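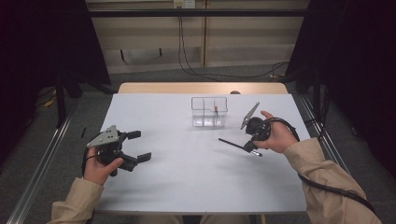 Ticket 3498
Product: Rondico workstation, paired hand-held grippers
Site: Uibo, packing preparation
Category: Process / operator load
Status: Open, pending software change
Opened: 22 Sep 2024

Problem
Operators at Uibo record sorting demonstrations for the Stuvik cell with two hand-held grippers. The target is 200 accepted recordings per shift. Accepted output stalls near the end of the first half of the shift, and rejects rise. Operators report sore thumbs and stiff wrists. Before the change these staff packed the organizers by hand and had no per-item target.

Log

Entry 1. Checked reject reasons in the Rondico console. Most are "item lost from jaw" or "start pose not held." No hardware faults logged. Calibration is current on both units.

Entry 2. Asked the site to run the brush task in short blocks of 50, with a change of task between blocks. Start position for the brush is in the organizer, tip up.
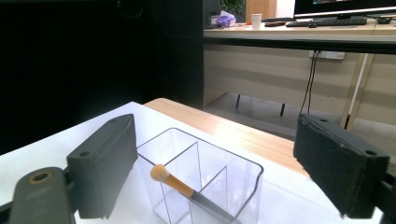

Brush task, jaws open around the organizer before the pick.

Entry 3. Result from site: fewer rejects in the first three blocks, no change in the last. Operators said the break helped their hands, but the console still counted the pause as idle time and showed a warning to the shift lead. Idle warning disabled for this station. Ondness to confirm that idle time is not used in staff reviews at Uibo.

Entry 4. Tube task reviewed next. Site had been gripping at mid-length, where the tube is narrower, and rejects were higher than on the brush. Instruction changed to grip at the base.
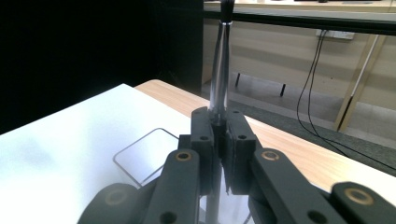 Operators were told to close slowly and stop on contact. Two of them had already been doing this and had lower reject counts than the rest. Their method is now in the work instruction, replacing the text supplied with the station.

Entry 5. Start pose hold time is set to 3 seconds. Site asks for less.

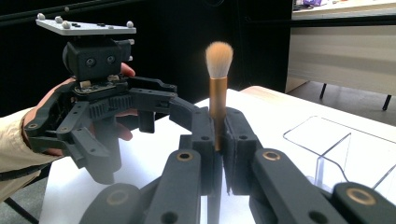

Hold time applies to both units, including the one that is not carrying the item. This accounts for part of the wrist complaint. With the brush clamped upright in one gripper, the other is still held up in the air with its jaws open and nothing in them, and the operator's thumb stays over the top beside the housing. Requested a per-hand hold setting from Rondico so the idle unit can be lowered.

Entry 6. Rondico replied that a per-hand setting needs a software change. No date given. Interim: target suspended for two-gripper tasks, operators rotate to manual packing after each block.

Open items
- Per-hand hold setting (Rondico)
- Written answer on use of idle time data (Ondness)
- Pay grade for recording work, raised by operators, passed to Uibo management, outside scope of this ticket

Next update when the software change is scheduled.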